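Fixing a gripper servo that trips on overload during stacking

If your arm runs fine with nothing in the gripper but drops out with an overload fault once it holds a block, check the closing target before you order a new servo. We lost 2 of them at Leltbridge before Min-kyu Cha found the cause in the config file.

Stop the script and cut motor power first. A tripped servo goes limp, and the arm can fall - keep one hand under the forearm and your fingers out of the jaws.

1. Let the servo cool for 30 minutes. Reset the fault and read the load with the gripper open. It should be close to zero.

2. Put a block inside the ring and close on it by hand control, in small steps.

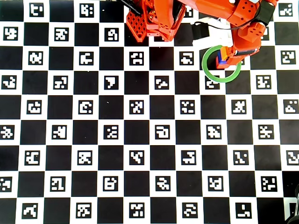
Gripper end at the green ring with the blue block.

3. Write down the position where the load starts to climb. Ours was 2000. The script was asking for a fully closed jaw, so the servo kept pushing against the block until it tripped.

4. Set the closing target 13 counts past that position and save. Lower the torque limit one step if your firmware allows it.

Now test with a stack. Pressing down too far loads the wrist as well as the jaws, so raise the release height a little if the fault comes back here.
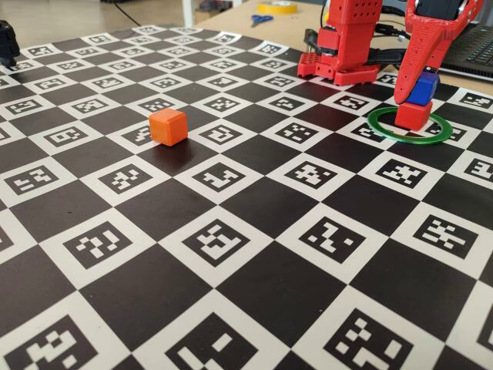
Run the full cycle at low speed and watch the load on every release. If it still trips with the new target, look for a pinched cable or a loose horn screw.

Questions: Kerstin Gerlach, Lerovura bench notes | © 2022 Lerovura | Back to top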